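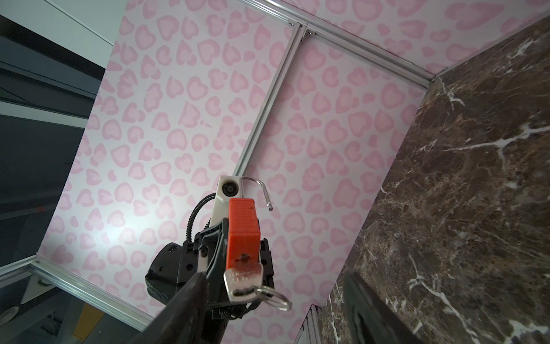

I've been on a slow house hunt for a while now (slow meaning I can't afford anything, but I like looking), and I have a complaint. Every house I walk into is the same color. You know the one. It's not quite gray and it's not quite beige and it has a name like Quiet Oat. The walls are that color, the couch is that color, and there's a bowl on the counter that's that color with fake lemons in it, and by the fake lemons I'm so starved that I stand there admiring them.

I asked the agent at the last one, a very nice place over in Cleltwood, whether the owners had painted it to sell. No, she said, it had been like that the whole time they lived there. They wanted to be ready. They'd been there since their kids were in diapers and the kids were now in college!

That's the thing I want to argue with. People are decorating for the person who's going to buy the house from them someday. They live for years and years in a kind of waiting room so that some stranger can walk through on a Sunday afternoon and not be put off. I think it's a bad deal and I think most of us have been talked into it.

I'm not pure on this myself. In my old apartment I wanted a dark green hallway so badly. I had the sample on the wall, a big sloppy square of it next to the light switch, and it stayed there for two years while I worried about painting it back. Then I moved, and it took me one evening and one can of white primer to cover the square. One evening! The whole hallway would have been a weekend. I gave up two years of green to save a Saturday and a Sunday.

My friend Iara Yáñez went the other way. She put up a mural paper in her bathroom, big floppy red poppies on black, from a little outfit called Huenchumán that I'd never heard of. It cost her $345, and her brother-in-law told her at dinner that she'd just set fire to $345. Her bathroom has no window and a tub you can't lie down in. It's also the only bathroom I've ever gone into at a party and then stayed in for a bit, on purpose, looking around. She says she's cheerful every single morning before she's even brushed her teeth. I don't know how you put that on an appraisal. 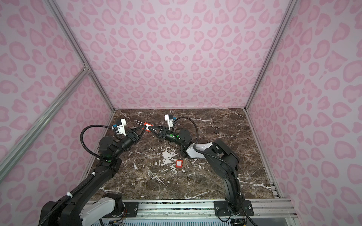
And people always bring up the appraisal. Resale! As if we were all flipping houses instead of eating cereal in them. I had this argument for most of a car ride with Zihan Hao, who I work with and who is much more sensible about money than I am. His position is that a house is the biggest thing most people ever buy and you'd be silly to do anything that knocks the price down. Fine. I asked him how much he thought a yellow kitchen would knock off. He didn't know. I didn't either, to be fair, but I do know what a couple of gallons of paint costs, and the buyer knows it too, or can find out by going to the store.

What he said next was better, and I've been chewing on it. He said a plain room lets you put your own stuff in it and not fight with the walls. I'll give him that one. I've been in plain rooms that were lovely because somebody had filled them with books and ugly lamps and their grandmother's rug. If you love white walls, have white walls. My gripe is with people who don't love them, who will tell you over coffee that they always wanted a coral dining room, and then they point at a swatch card from Pristel with 64 shades on it and say they went with Sand, to be safe.

Safe from what? I keep wanting to ask. The dining room police?

There's a bit of snobbery in it too. Once you get past a certain amount of pattern, people start using the word tacky. Animal print gets it worst. A stripe is classic, a floral is charming, but put spots on something, especially pink spots, and folks lower their voices. I grew up with a neighbor who had leopard carpet on her stairs and I thought she was the most glamorous woman alive. I still think so. I've forgotten the inside of just about every house on that street, including some I slept over in, but I could draw you those stairs.
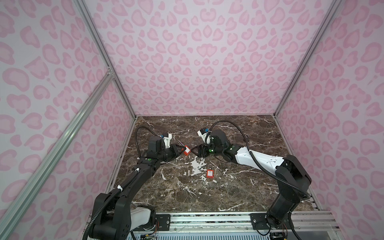

Pink leopard print on three walls, over dark brown marble.

So if you own your walls, or your landlord is easygoing, my advice is to pick the thing you keep going back to look at. Start in a small room if you're nervous. Closets are good, and so is the inside of a cabinet, and a powder room is best of all — you're never in there long enough to get sick of it. Buy the sample pot, but give it a deadline, or you'll end up like me with my green square. And don't poll your relatives. Mine would have voted for Sand.

You might hate it. I painted a bedroom once in a purple that looked like plums on the card and like grape cough syrup on the wall, and I slept in cough syrup until November, when I couldn't take it anymore and did it over in blue. It was annoying. My back hurt. I also still tell the story, and I'm very fond of the blue.

I turned 40 this spring and I'd like to not spend the next stretch getting a place ready for somebody else. If I ever do get that house, the hallway's going green the first week, before I've unpacked a plate. And if you come to look at it in twenty years and it bothers you, the primer's in aisle nine.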